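The great lid reunion

March 14, 2021

So I finally did the plastics cupboard. If you've been reading here for a while you'll know I've been threatening to since December, when a tower of containers came down on my foot while I was looking for something to put leftover ham in. I said then that I'd deal with it after the holidays, and then it was after the holidays, and then I bought another set because I couldn't find a lid for anything. You see how it goes.

The cupboard in question is the low one beside the stove, the one with the door that doesn't open all the way on account of the drawer next to it. You have to crouch and sort of post your arm in sideways. It's a terrible place to keep anything you use every day, but it's also the only cupboard deep enough, so that's where it all lives. Or lived!

I started by taking everything out. I know, I know, everyone says to do it in sections, but I can't, I have to see the whole horrible pile at once or I just move things from the left to the right and call it tidy. The pile covered the table and both chairs and most of the bit of bench where the kettle goes. There were yogurt tubs. There were so many yogurt tubs. There was a cake carrier that belongs to my sister-in-law, who has asked for it twice, and I told her both times that I'd given it back. (Sorry, Marg. It's in the car now.)

Then came the matching. I put all the bottoms on the floor, biggest at the back, and kept the lids up on the table, and went through them one at a time. Pick up a lid, try it on anything the right shape, and if it clicks the pair goes over by the sink. If it doesn't click, back on the table it goes. It took almost 2 hours, with a break for tea and another because my knees had gone funny. I had the radio on and it was sort of pleasant by the end, in the way that shelling peas is pleasant.

A few things I worked out as I went, in case you've got a cupboard like mine:

Lids warp. I had a good half-dozen that looked perfect and wouldn't sit flat, and I think it was my own fault for putting them on the bottom rack of the dishwasher. Top rack only from now on, or by hand if I'm feeling virtuous.

Brands change their sizes. I've got Cesdale containers my mum gave me when I moved out, and I've got newer Cesdale ones, and they look the same colour and the same shape and they do not fit each other. They're a whisker off. I pushed so hard on one that it flew off and went behind the fridge, where it can stay.

Round ones waste space. I hate saying it because I like round ones for soup, but a stack of squares goes right into the corners. I've kept 6 round ones and let the others go.

The big storage boxes shouldn't be in there at all. This was the best decision of the day. I had two of the large ones jammed in at the back, the Stisine sort with a handle on top, and they were taking up half the cupboard with nothing inside them but other lids. One is now in the hall closet with the mitts and toques, and the other has gone under the stairs with the baking tins I only use for birthdays.

By late afternoon I'd got the pairs stacked and back in, bottoms nested on the right and lids standing up on their edges in an old dish rack on the left. The dish rack was a last-minute idea and I'm very pleased with it. You can flip through them like records! I also wiped down the shelf, which had a ring of something on it that I think was once molasses.

Which left me with the strays. No bottoms to be found for them anywhere, and I did look, I even checked the freezer and the shelf in the garage where we mix paint.

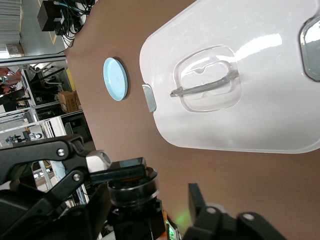 Temitope Jibrin wrote in the comments: Please don't throw out the odd lids just yet! I kept a bag of mine for a month after I did my cupboard and the bottoms kept wandering home, one from work, one from my neighbour's, one from under the back seat of the car with a granola bar in it. The small round ones are handy under a plant pot too, or for resting a teabag on. If nothing has turned up by the end of the month, then you can be ruthless.

I love this, and I'm taking the advice. There's a paper bag on the hook by the back door now with the strays in it, and I've written the month on the front in marker so I can't pretend I don't know how long it's been there. I've asked the kids to check their lockers. One bottom has come back already, a little square one, and it smelled so strongly of tuna that I've put it through the wash twice and I'm still not sure we're keeping it.

The light blue round lid is the one I'd really like to find a home for. I have a feeling it went on something I used to put cut-up fruit in when the kids were small, and I can picture the tub but I can't for the life of me think where I last had it. Possibly the cottage. I'll have a look when we go up to open the place, and while I'm there I suppose I'd better do that cupboard too, though it has mice, so I'll be bringing my good gloves and my husband.

Next up is the spice drawer. I found three jars of cumin in there this morning and I was only looking for a pen.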